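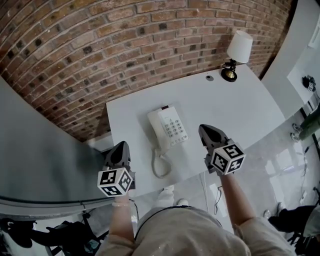

3 min read

Carkidine Shared Offices
Minutes of the members' meeting, Sun 2 June

Present: 15 members, plus the building representative from Arrieta. Apologies were received from the Boltton desk group.

1. Minutes of the March meeting
Approved with one correction. The item on window cleaning should have said that Arrieta pays for the outside only.

2. Desk phones
Members discussed whether to keep the corded phones. Two desk groups take most of their calls on them and want them to stay. Others have not picked one up since they moved in. The white phone on the desk by the brick wall was discussed separately, as three people share it. It was agreed that it stays on the left side of the desk, which leaves the right side free for paperwork. The coiled cord tangles easily and members were asked to let it hang out straight once in a while.
Agreed: keep the phones until the Vollora contract comes up for renewal, then vote again.

3. Lamps
The small lamps with white shades are to stay with the desks by the brick wall. One member asked for a brighter bulb. The Arrieta representative said bulbs can be changed by members provided the wattage printed inside the shade is respected. A request to buy 2 more lamps of the same kind was put off to the next meeting, as there was no price to look at.
Lamps should go toward the back of the desk, near the cable hole, with the cord run down through it.

4. Drawers and open shelves
Locks on the white drawers were raised again. Several keys are missing and the spare set does not match the list. Members holding keys are asked to hand in the number stamped on each one. Until that is sorted out, nothing of value should be left in the drawers.
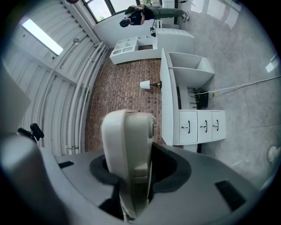
Open compartments are shared by everyone and are not for overnight storage of personal items. Bags may be left near the shelving during the day but must go home with their owners. A proposal to put name labels on the compartments was voted down.

5. Cables and power strips
Arrieta reminded members that cables should not cross the concrete floor where people walk. Any that must do so should be taped down or covered. Power strips can sit under the cabinets but should not be plugged into one another. The yellow tags are Arrieta's and should be left on.
Action: each desk group to check its own cables before the 18th.

6. Budget
Members approved up to 2000 for furniture and small repairs for the rest of the year. Replacement locks come out of this amount. A quote for the locks has been requested from Vollora, and members will see it before anything is ordered.

7. Other business
The side window sticks when it is opened all the way. Arrieta will look at it.
Members were asked to wipe down shared desks at the end of the day.

The next meeting will be announced by email. The meeting closed after item 7.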